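Week Nine of Robot Club, or How I Learned to Love a Coat Stand

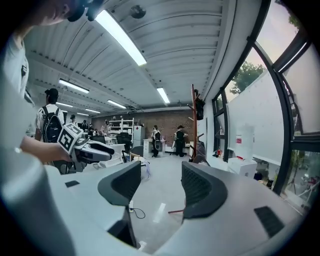 Flora Matheson

So I promised I'd write something every week of the summer program and I have now written three posts in nine weeks. Sorry! The good news is that there's a lot to tell, so get a drink.

For anyone new: I'm in a student robotics club, we have the long room with the brick wall and the big windows for the whole summer, and our project is called Carus. The goal is to teach a robot arm to do boring tidying jobs by showing it how people do them. You pick up one of the hand-held grippers, you do the job with it instead of with your fingers, and what you did becomes training data. Then you do it again. Then you do it again with the thing you're tidying moved a little to the left. I've talked about this so much at home that my brother can now explain it to his friends, and does, badly.

The two grippers we use most are Durnero and Bestorari. Please don't ask me what the names mean, they were picked before I joined and the person who picked them graduated. Durnero has the stiffer trigger. I like Durnero. Most people don't, and will quietly hand it to a new member and say "try this one, it's great," which is exactly how I ended up with it in my first week and why I now have a forearm like a tennis player (only the one).

This week was all about hanging things up. We'd spent most of July on tables – cups, pens, folding a dishcloth, the dishcloth again – and I was so ready to do something standing up. The coat stand has been in the room longer than the club has, and it has those angled hooks that look easy until you try to get a collar loop over one with two rubbery fingers and no sense of touch. Your brain knows where the hook is. Your hand knows where the hook is. The gripper is four inches longer than your hand and has its own opinion.

My first try took so long that my partner sat down. By the end of the afternoon I could do it without holding my breath, and I found out the trick is to come in from above and let the cloth drop onto the hook. If you push it on from the front, the whole stand scoots away from you across the floor and you have to follow it, like a very slow dance. Has anyone else had this? We put a sandbag on the legs in the end, which worked, but then somebody tripped on the sandbag.

We also got aprons into the mix. They're harder than jackets! A jacket has some shape to it and an apron is just a flat thing with strings, and the strings go wherever they like. I'd hang one up beautifully, feel like a genius, and then see a string still pinched in the gripper on the way back, and off it all came. I did this so many times that I started narrating it.

Now the numbers, and I know at least two of you are only here for these. We set ourselves a target of 3000 good recordings by the end of the summer. When I checked on Friday we had 2545. That's so close! It didn't feel close in June, when we were throwing away almost everything because people kept walking past, or the markers got covered by a sleeve, or (me) I forgot to press start. I once did 27 perfect dishcloths in a row with nothing recording. I went outside for a bit after that one.

The sleeve thing is worth repeating if you're starting a club of your own. The cube of markers on top of the gripper is how the system knows where the gripper is, so if your hoodie is draped over it, you've recorded nothing useful. Short sleeves. I've said it to every new person and I still turned up on Tuesday in a big cardigan.

The other half of the club is working on the software side, and their part is called Erdős, after the mathematician, and it's the bit that takes all our recordings and trains on them. I don't fully understand Erdős. I went and sat with that group for a morning to try and learn something, and I came away knowing what a loss curve is and that it's supposed to go down. Ours goes down, then has a little wobble, then goes down some more. They trained a first version on the first 2000 recordings and let the real arm have a go at the table tasks. It picked up the cup! It put the cup down! It then picked up the cup again and wouldn't stop, so there's a bug in there somewhere, but I yelled so loud that people came in from the hallway.

No arm test for the coat stand yet. The mentors want more variety first, which means different coats, different hooks, different light. The windows make a big difference to the light and I'd never thought about that before this summer. Morning recordings and late afternoon recordings look like two different rooms, so we're trying to split our shifts to get both. I'm signed up for three mornings next week, and I'm not a morning person, so wish me luck.

Stuff we need, in case you're local and cleaning out a closet: old coats in any size, hats with a brim, tote bags, scarves. Kids' coats would be amazing because the loops are tiny. Please no fur, real or fake – it gets in the finger pads and it takes forever to pick out.

A few of you asked in the comments if you have to be able to code to join. Nope! I couldn't when I started and I can only sort of do it now. If you can hang up a coat you're already useful. The fall group will meet in the same room and the plan is to have an open evening in December, with the arm running, if the arm is feeling cooperative. I'll put the details up when I have them.

Next post will be about the dishwasher rack. We've been putting off the dishwasher rack.

Posted 17 Aug 2024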